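Windowsill and Pedestal Set – README

Release 2, 4/20/26

Contents of this folder

This folder holds the object notes, the placement sheet and the still images for the Windowsill and Pedestal Set. The set covers everyday items kept on or near a long window ledge in a single room, with one white rectangular pedestal standing on the floor in front of the glass. It was put together by Dinsa as part of the Sekano household objects work and replaces the release made in December.

The placement sheet has 393 rows. Each row is one item in one position. The notes file runs to more than 2,000 words and should be read before the sheet, as several column names changed between releases.

The room

The windows run in a row along one wall and have dark frames. The ledge beneath them is long and white. The floor is laid with large grey tiles, and the grout lines are faint enough that they should not be relied on for measuring. Outside there is pale sandy ground and a fair amount of greenery.

No lamps are listed in the sheet. Light level is given as a plain word (low, medium, high) in the column "light", judged by eye at the ledge.

Ledge and pedestal items

Items are listed under the names below. Where an item could not be identified with confidence it is entered under "small dark item" and left at that.

spray bottle – small, red and white, entered as lying or standing
bag – black, with loose straps; the straps count as part of the bag
cup – red, cylindrical
board – flat, white, on the sill near the pedestal
wrapped cylinder – large, in translucent white plastic film, kept on top of the pedestal

The wrapped cylinder is the only item in the set that is recorded with its packaging on. Some red shows through the film. The contents are not entered, and the "material" column refers to the film alone.

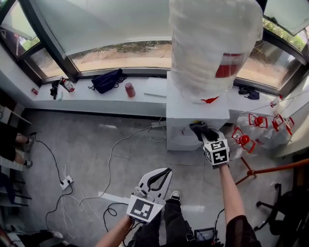 Bottles

Bottles have their own tab in the sheet. There are 5 columns: body, label, cap, posture and backdrop. "Body" is clear, tinted or opaque. "Posture" is upright, leaning or lying. "Backdrop" records whatever is behind the bottle from the viewing side, such as wall, blind or open glass.

Clear bottles seen against a window are harder to outline than any other item here. The edge of the plastic tends to vanish and the reflections are brighter than the body. For these rows the outline was drawn from the label outwards, and the neck was added last.
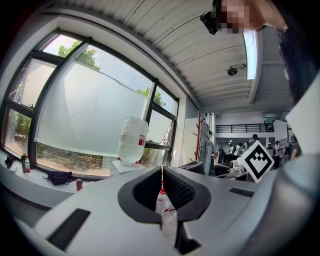 Clear water bottle, red-and-white label, upright. Roller blind partly lowered.

The blind is frosted white and is entered as "up", "part" or "down". Part means any position between the two ends – no finer scale was kept.

Known problems

Release 1 used "shelf" and "ledge" for the same surface. All rows now read "ledge".
The "cap" column is blank for many bottles. Blank means not recorded. It does not mean that the cap was missing.
Colour names are everyday words and were not checked against a chart.
Left and right are given as seen when facing the windows.

Related files

The Geditix folder uses the same column names for kitchen items and can be joined to this one on the "item" column. The Truvport folder uses an older layout and needs its "posture" values changed to lower case first.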